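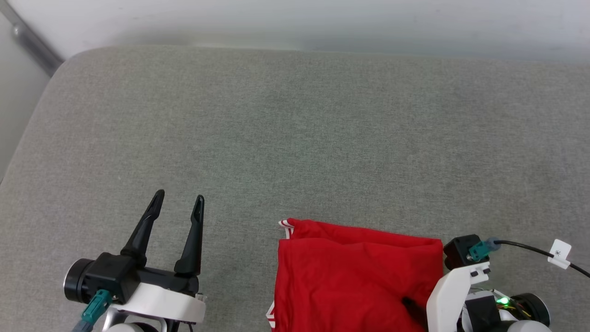 Staltia Rec League – Uniforms & Equipment

Hi all,

Answering Thư's question from this morning:

> Are we still folding the red jerseys before they go in the bins? Mine came back in a ball and the numbers are starting to stick together.
> – Thư Tô

Yes, please fold them. Numbers face in, sleeve holes together, then in half once more. A couch cushion works fine if you don't have a table. Let them dry all the way first, and keep them out of the dryer.

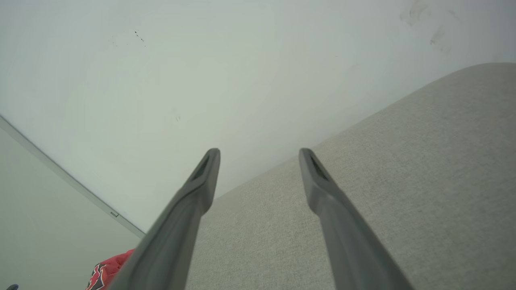 *Couch and back wall, May.*

The marks on the wall can wait. Leobardo has leftover paint and will get to them after the season. Please don't scrub, it takes the finish off.

Back to the jerseys. 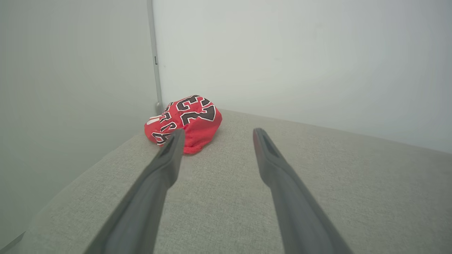 If a number is already lifting, don't iron it. Put the jersey in a separate bag with a note and give it to Debora – she has 20 blank patches from Rathjen and can redo the worst ones. Everything else goes in the gray bin, and the combination on the closet is still 3488.

Heriberto Cuautle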